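Olia Wall Paint, Pale Sage, Matte

The can says one coat. We've heard that before. Plan on two, and three if you're going over anything dark. In daylight it reads green, under a warm bulb closer to off-white, so buy the sample pot first. 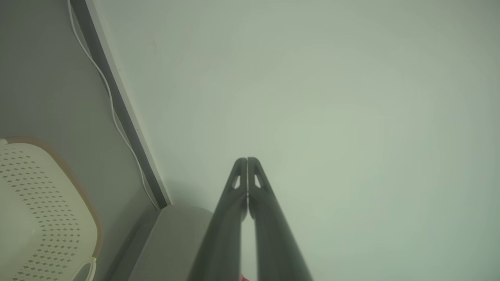

"Scrubbable" is Olia's word. Jade Fortin in our shop rubbed a test board with a damp sponge 100 times and got a shiny patch. Fine for bedrooms, less so for hallways. Recoat after 8 hours.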